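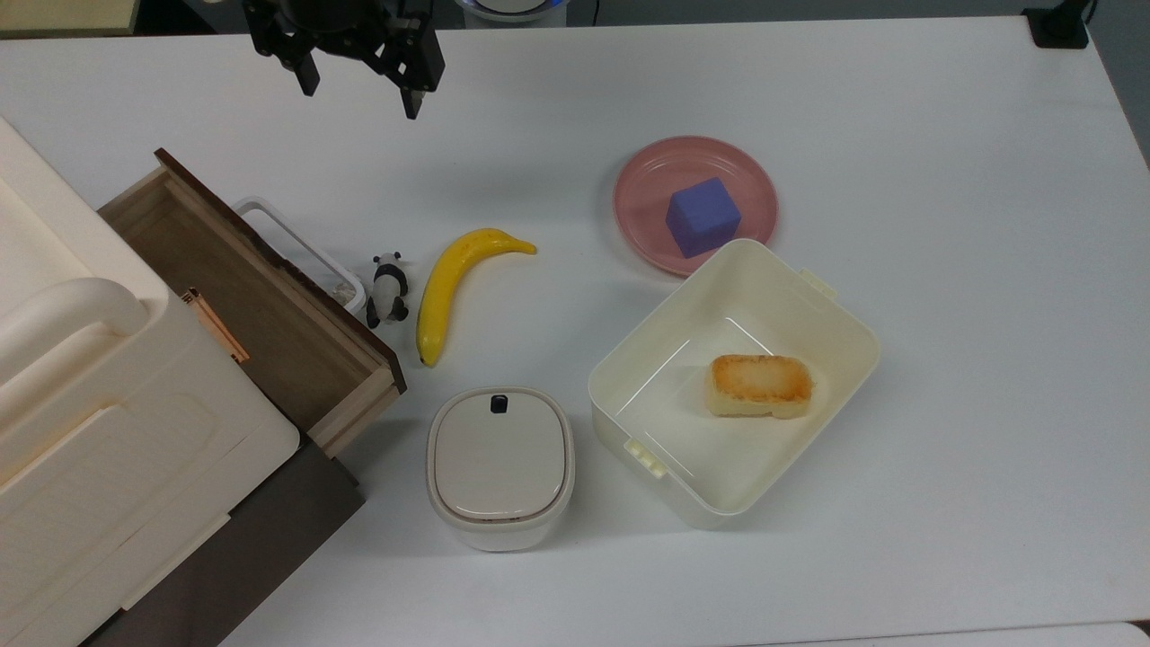

Small Storage and Tabletop Organization: Gallery

The Ovari Home Learning Center maintains a study room in which visitors may examine everyday storage pieces at close hand. This page gives notes on the pieces and on their use in the center's short course, Keeping Small Things. The course is offered to households, teachers, and child care providers, and is held each September in the Zarutlow Building.

Visitors are welcome to handle the pieces during open hours. Staff ask that items be returned to the table after use. They need not go back to the same positions, as the arrangement is changed regularly by course participants.

Notes on the pieces

Storage cabinet, cream-colored plastic
The cabinet is the largest piece on the table. Its edges are rounded and a curved handle is molded into it, with a long horizontal groove near the bottom of the front panel. Participants use pieces of this kind to practice sorting by frequency of use.

Drawer, wood
Shown pulled open, with a warm brown interior and a darker brown trim along the rim. A thin orange-tan stick leans inside near one wall. The course recommends that a shallow drawer hold one category of item only, and that long, narrow items be given a tray or divider of their own.

Basket with wire handle, white
Placed behind the drawer, where only the handle and part of the rim can be seen. Baskets with handles are suited to items that travel from room to room, such as craft supplies or bath toys. They should not be filled above the rim.

Panda figurine, black and white
A small standing figure, kept with the play items. Figurines are among the objects most often brought by families to the course, and the center advises storing them upright where space allows.

Toy banana, yellow
Set beside the panda. Play food is best kept together in a single open container at a height children can reach.

Round plate, pink
The raised rim makes a plate of this shape useful as a sorting tray. In the beginners' session, small objects are first gathered on a plate and then moved to their permanent place.

Foam cube, blue-purple
Resting on the plate, slightly to the right of its center. Foam pieces weigh little and may be stored on upper shelves. They should be kept away from heavier items, which can leave lasting dents.

Rectangular container, cream-colored plastic
Open, with its lid removed, and overlapping the rim of the plate. Two small clip tabs are found on its sides. Containers of this type are used in the session on closed storage.

About the course

Keeping Small Things was developed by Kartini Khoo and Arif Chong, who continue to teach the opening sessions. The course consists of 6 sessions and is limited to 28 participants. Sessions begin at 10:00 a.m. and last 2 hours, including a short break. No previous experience is required, and all materials used in class are supplied by the center.

The first sessions address open storage: plates, trays, baskets, and shelves. Participants then proceed to drawers and closed containers, and the final session is given to a storage plan for one room of the participant's choice. Plans are reviewed individually by Larasati Tuhumury, who also conducts the separate workshop for teachers.

Participants are encouraged to bring a small selection of items from home. Sharp objects, glass, medicines, and foodstuffs are not permitted in the study room. Electrical toys may be brought if the batteries have been taken out beforehand.

Care of plastic and wooden pieces

Plastic cabinets and containers may be wiped with a soft cloth and mild soap. Abrasive pads scratch the surface and should be avoided. Grooves and molded handles collect dust and can be cleaned with a dry brush. Lids should be left off until the inside of a washed container is fully dry.

Wooden drawers should be dusted with a dry or slightly damp cloth. Standing water must be removed at once. A drawer that sticks should be emptied before any adjustment is attempted.

Foam toys may be washed by hand in lukewarm water and pressed gently between towels. Painted figurines are best cleaned with a damp cloth only.

Lending collection

The Gamska Lending Collection, housed on the same floor, holds 100 storage pieces that may be borrowed by registered members. Loans are made for the length of one course. Borrowed pieces must be returned clean and with all lids and dividers. Requests are handled by Teguh Tambunan at the collection desk.

Groups and schools wishing to visit the study room should write to Nabila Mandagi, Visits Office, Ovari Home Learning Center, giving the size of the group and the ages of any children attending. Groups are received in the mornings. Children must be accompanied by an adult throughout the visit.

Use of this gallery

Text and pictures on this page may be reproduced for classroom use, provided that the center is credited. Permission for any other use should be requested in writing. Printed copies of the care notes are available free of charge at the front desk and in the Ong Reading Room.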